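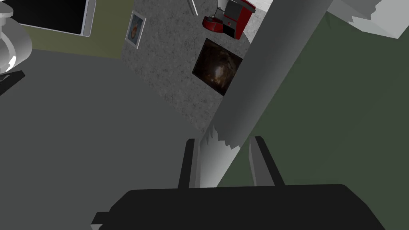
Wipe the fingers before the housing, wrote Maëlys Leclerc, and never the other way round, or whatever comes off the housing ends up on the part that touches the cups.

Her advice now stands as the first step in the Orkville notes on care of the kitchen unit. Residents and staff are asked to keep to the order given.

Weekly care of the grippers

Park the unit and press the stop button before touching either arm. Open both grippers fully from the panel. Do not pull the fingers apart by hand.

Use a cloth dampened with plain water and a drop of dish soap. Cleaners containing bleach or citrus oil are not permitted. Dry each finger with a second cloth, paying attention to the inner face. Coffee grounds and sugar collect where the fingers meet the housing; a soft toothbrush will lift them. Liquid must not be sprayed at the housing.

Check the screws at the base of each finger with the 2 mm key kept in the cutlery drawer. They should be snug. A screw that turns freely is to be reported to Ferkness, who will supply a replacement under part number 232.

Setting the door push

The unit opens and closes doors with the side of a gripper, and the force setting matters more than the speed. The kitchen default is 6. A higher setting will mark a painted edge in time, and a lower one may leave the door ajar.

To test the setting, place a folded tea towel against the door edge and run the close routine from menu 67. The towel should be held firmly and come away without a crease pressed into it. Repeat the test after any change to hinges, seals or handles. 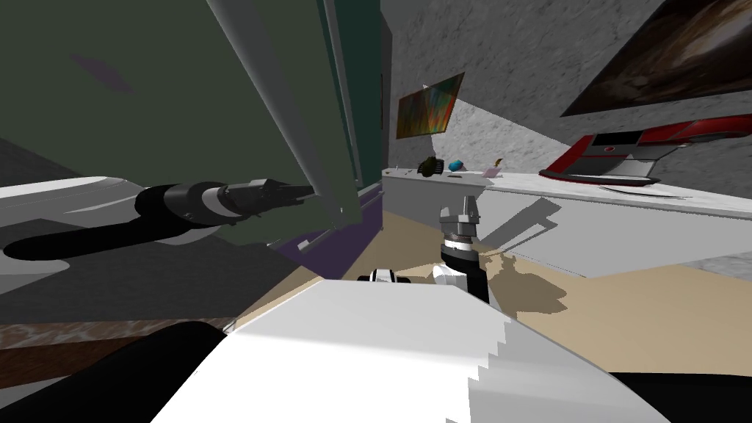 Sanne Mulder asked whether the towel test could be done with the door already half open, as her hinges are stiff past that point. It may, provided the unit is brought back to its starting position first.

Before returning to service

Close both grippers and open them again. Listen for clicking. Move one arm at a time through its full reach, with the counter cleared of glassware. Enter the date and your initials on the care sheet inside the pantry door.

Last revised March 8, 2026.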